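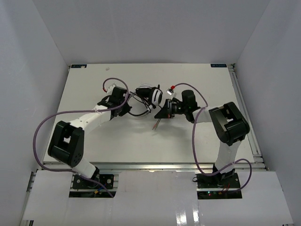 I've been trying to get the marks off a white bench top for two weekends now and I'm losing patience with it! It came second-hand from a unit clearance in Carnberg and I don't know what the sheet is made of, only that it doesn't like my washing-up sponge. You can tell the top is slightly scuffed, and it's got an aluminium rail down the right and another along the near edge, so whatever I wipe off ends up in the join (there's still a little white bit sitting up near the far left). Washing-up liquid did nothing. I've got a tub of Zonden cream cleaner under the sink but I'm scared of taking the finish off. Has anyone used it on something like this? And do the rails have to come off to clean properly? I'd much rather leave them on.

**whitetop1023**, April 2025

---

**carnberg_shed**

Don't start with the cream! Work out first if it's a mark or a scratch. Run your fingernail over it. If you can feel a dip it's a scratch, and no amount of cleaning will shift it. If it's smooth then something has rubbed off onto the top, and a damp melamine sponge usually gets it, very light pressure, and try a corner first because they can leave a dull patch on anything shiny. I did mine last November and it took over an hour, but most of it went.

For the rails, leave them where they are. Wrap a thin cloth round an old plastic card and drag it along the join, then hoover with the narrow nozzle. Hoover before you wipe as well, or you're just making paste.

---

**eren_bench**

just paint it

---

**fourlegsgood**

I wouldn't paint it, it'll chip along the rail in no time. I have used the Zonden on a white top and it was ok on the marks but left it a bit matt, and now that patch gets grubby quicker than the rest. If you've got real scratches you could go over them with very fine wet and dry (I used 300 once and that was far too coarse, don't do that) but you'd have to do the whole top for it to match. I gave up in the end and put a cutting mat over the worst bit.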